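About Benlow

Benlow is a small robotics research group with offices in Brovia, and our subject is laundry. We study how two robot arms can learn to handle cloth, the material most likely to make a confident engineer take up gardening.

Our method is called Vuvik. A person guides the arms through a task, and the software learns from those runs. What sets it apart is that we keep the bad ones. Dropped sleeves, missed corners and long pauses for thought all go in, each marked at the moment things went wrong.

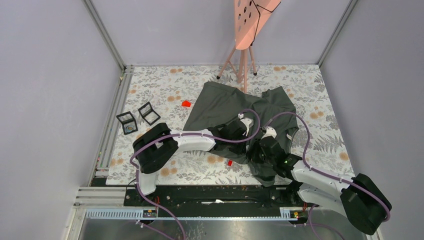

We came to this the slow way. Our first model trained only on clean runs, and it folded beautifully until a shirt landed in a heap, as shirts do. Then it froze. Vuvik was trained on 2,347 runs, good and bad, and in our tests it recovered from a lost grip about four times as often as the old model. It is still slower than a bored teenager.

Hollmann, our test suite, holds 11 cloth tasks. Vuvik handles most of them well. The two it doesn't both involve hoods, and we would rather talk about the others.

We share our methods and our failures with other labs. If you work on soft materials, or own a difficult hooded sweatshirt, write to us through the contact page.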